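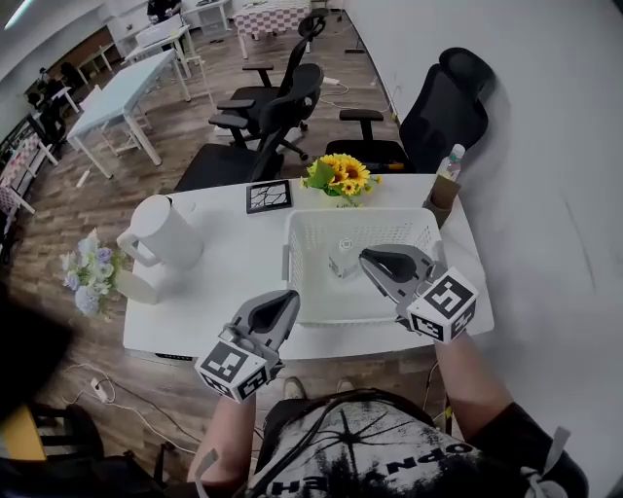
Which wireless headset microphone should a small speaker event buy if it can only afford one model?

For talks under 20 minutes in a hall with a fixed PA, the Vrettos over-ear set. It costs more than the Fimus, but it holds its position on the face and its output level is predictable from one speaker to the next.

That is the short form. The rest of this review covers how the two sets compared over a season of talk evenings at the Daltavholm, where I run sound, and what I would change about both.

Background

The Daltavholm seats more people than its ceiling height suggests, and the back third of the room is reflective. We had been using handheld microphones. Speakers who are new to the stage tend to let a handheld drift down to the chest, and the operator spends the evening chasing the fader. In October we moved to headsets, buying one of each model before committing to a full set.

Both units are digital, both run on 2 AA cells per bodypack, and both receivers take half a rack space.

Fit

The Vrettos uses a sprung wire frame that hooks over both ears. The boom can be mounted on either side and locks with a small collar. Once locked, it stayed where I put it, including on a speaker who jumped off the stage twice. Glasses are a minor problem. The wire and the temple arm compete for the same spot, and the wire should go on first.

The Fimus hooks over one ear only. It is lighter and less visible from the front rows, and several speakers preferred it for that reason. It also rotates. A boom that starts at the corner of the mouth ends up near the jaw after ten minutes of head movement, with a clear loss of level and a duller sound. Medical tape on the cheek fixes it. Some speakers will not accept tape.

Sound

Out of the box the Vrettos has a bump in the upper mids that makes consonants easy to follow and makes sibilant voices unpleasant. A narrow cut on the desk takes care of it. After that it sounds like a person talking, and I stopped touching the channel.

The Fimus is flatter and, on a bench, the better microphone. On stage it picks up more of the room. With the foldback monitors at our usual level I had less gain before feedback, enough that soft-spoken presenters were a concern. Hafiz Goh, who mixes our larger nights, disagrees with me on this and puts most of it down to our monitor placement. He may be right — we moved the wedges back for the last two events and the difference shrank, though it did not disappear.

Battery and radio

Vrettos claims 8 hours on alkaline cells. I had no pack fail during an event, and I change cells before doors regardless. The pack display shows four bars, and the last bar is short. Treat two bars as empty.

The Fimus pack has a single status light that turns red late. I would not rely on it. The receiver does show a battery reading, but it updates slowly and goes blank when the pack is muted.

Neither system dropped out in rehearsal. With a full house the Fimus had two brief gaps during one talk, both when the speaker turned away from the receiver. Raising the antennas on a stand cured that. The Vrettos was on the same shelf and had no trouble.

Build and spares

The cable is the weak part of any headset. On the Vrettos it detaches at the boom and can be replaced in a minute. On the Fimus it is molded in, so a damaged cable means a new headset. Foam windscreens for both are sold in packs and go missing at the usual rate.

The carrying cases are poor. I moved everything into a Kuden hard case with cut foam and would suggest the same.

Handover between speakers

We ran 71 talks on these two sets. Changing a headset between speakers takes longer than passing a handheld, and the gap is filled by the host. With the Vrettos I allow two minutes for fitting and a line check. The Fimus goes on faster but needs a second look before the speaker walks out — usually the boom has already moved.

Verdict

Vrettos: 4 out of 5. One point off for the case and the pack display.

Fimus: 3 out of 5. A good capsule on a frame that does not hold it still. Reasonable for panels, where people sit and keep their heads in one place.

We bought the Vrettos for the main stage and kept the Fimus as a spare for the host.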